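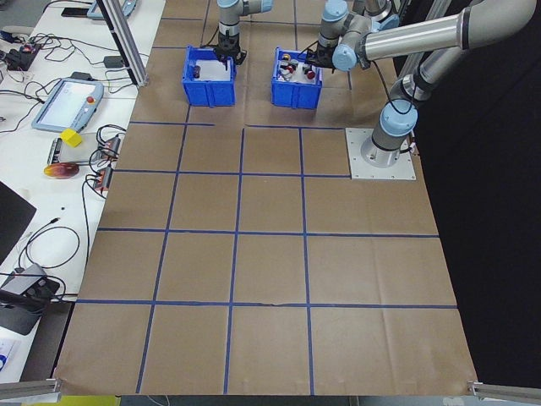

If you have spent any time at the Grostgate bench this fall, you will have heard the words "shared cell" more often than you ever wanted to, and this month we finally have something in writing to go with them! The Etik guide to shared robot cells, which went through more drafts than we like to remember, was agreed in November and applies to every table where two arms can reach the same spot. A good deal of it comes from plain bench habits that our longer-serving members already had. Take the blue tape grid on the brown paper, with the two bins side by side at the far end and an arm reaching into each. People have been laying grids like that for years to help with placing objects, and the guide now asks that the same lines be used to say which arm may go where – one bin to one arm, and any square that both can reach written down on the cell sheet before a program is loaded.

The cell sheet is the part we would most like you to read. It is a single page and it asks for the mounting position of each arm, the top speed allowed, the squares they share, and who is on the teach pendant. Please fill it in by hand and leave it on the bench where the next person will see it, even if you are only stepping away for a coffee. Two arms means two pendants, and the guide is firm that both have to be within reach of whoever is running the cell, with the emergency stops clear of cables, tools and lunch.

Speed has caused the most discussion, as it always does. Our Pusum group wanted a higher figure and the Chowdary group wanted a lower one, and after a long and very good-natured evening we settled on 800 millimeters per second for the wrist whenever the curtain is open. For a first run of any new program, please go a lot slower than that and keep a hand on the pendant the whole way through.

There are 3 checks to do before you start, and they are printed at the top of the sheet: stops tested, grippers empty, paper and tape flat. That last one got a few laughs at the meeting, but a curled strip of tape can catch a gripper finger, and new paper costs very little compared with a morning spent finding out why the picks have drifted.

We had 34 replies to the draft, many of them much longer than the draft itself, and we read every one with real pleasure. The section on cable routing was rewritten almost entirely from your notes. The section on lifting an arm off its mounting plate still needs work – if you have a method you trust, do please write it up and send it in, sketches and all. Printed copies of the guide are on the shelf by the Grostgate door, and the next revision opens for comments in the spring.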